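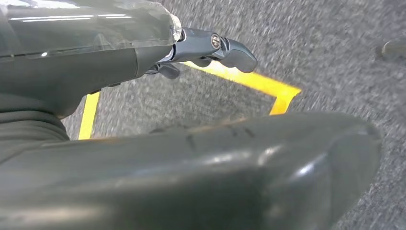

Our project set out to answer a small question that kept getting bigger: how can a program tell, using only what a wrist camera sees, whether the hand is where the planner thinks it is? We called the software Kollow, after a long evening of worse suggestions, and this report covers what we built during the fall and what we learned by the time December came and the write-up was due. The placing zone we used was a rectangle of yellow tape on gray carpet, and the first thing we learned was how little of it the camera gets to see. When the fingers reach down toward the top edge of the tape, the thumb sits right across the lower part of the view and hides the bottom of the rectangle. A program that waits for four clean corners will wait all day. We spent our first weeks writing exactly that program, so we can say this with some feeling.

Background and what we inherited

We started from the course planner, Vashisht, which takes a target pose and returns a list of joint positions. It is a lovely piece of work and we changed almost nothing inside it. What it doesn't do is check itself against the camera along the way. If its idea of the floor is off by a little, the hand arrives off by a little, and the planner reports success with perfect confidence. Naveed had used it the year before and warned us about this on the first afternoon, and we nodded and wrote it down and then had to find it out for ourselves anyway.

Kollow sits between Vashisht and the motor controller. It takes in the wrist images and the joint readings, guesses where the zone is, compares that guess with the plan, and either lets the next move through, nudges it, or asks for a new plan.

The zone finder

Our second version gave up on corners and looked for edges instead. We pick out pixels in the yellow range, fit straight lines to them, and match those lines to the sides of a rectangle whose size we already know. Two sides that meet are enough to place the whole thing. One side alone will tell you how far away you are in one direction and leaves you guessing in the other, so in that case Kollow holds on to its last good estimate and grows its uncertainty a bit with each new image.

The harder part was the hand itself. Shiny surfaces pick up highlights, and a thin bright line on a clear shell looks a lot like an edge if your edge detector isn't fussy. Maham wrote a mask that uses the joint readings to work out which pixels belong to the hand and throws them away before any lines are fitted. It needed the finger angles to be right to within a few degrees, and getting those angles meant rewriting our logging so that every image carried a matching joint reading. That was tedious work and it improved our results more than anything clever we did afterward. (Ekaette would like it noted that she suggested it in the first month.)

Motion blur

Blur softens the tape and the carpet together, and our line fits got wobbly whenever the arm moved quickly. We tried a sharpening filter, which made pretty pictures and worse estimates. In the end we gave every image a sharpness score and let the score decide how much the image counts. A very blurry one counts for almost nothing, and the joint readings carry us through until the view settles down again.

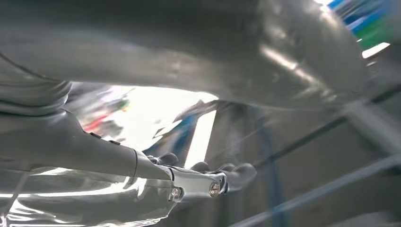

Adeel Hashmi, reading a draft of this section, wrote back that a sharpness score alone would trust a crisp picture of the wrong thing, and asked what Kollow does when the camera is looking at the arm's own structure and no floor at all. It was a fair question and we didn't have a good answer ready. We have since added a check before the score is used: if the joint readings say the floor should be out of view, any yellow found is ignored, however sharp it is. We also stopped using automatic exposure changes as a sign of movement, because a bright background could set that off with the arm standing still.

Testing

We recorded 207 approaches to the zone and kept 157 of them for the final comparison. The ones we left out came from before the logging rewrite, when images and joint readings could drift apart. On the approaches we kept, the line-based finder with the hand mask gave a usable estimate all the way to the end in every case but 13. Most of those 13 went wrong in the last stretch, when the tape was nearly all hidden and the held estimate had grown too uncertain to use. Kollow stopped and asked for a new plan in those runs, as it was meant to, though we'd still have liked it to finish.

What we would do next

We would like the planner to know about visibility, so that it picks an approach that keeps two sides of the rectangle in sight for as long as possible. Usman sketched a cost term for this on the back of a Munness parts list and it looks very doable. The hand mask should also be tested with the fingers in more positions, as we mostly used the same few. The code, the settings file and the logs are in the Kollow folder on the course drive. Please read the notes on camera timing before running anything, and use the second settings file, as the first one still has the old corner finder switched on.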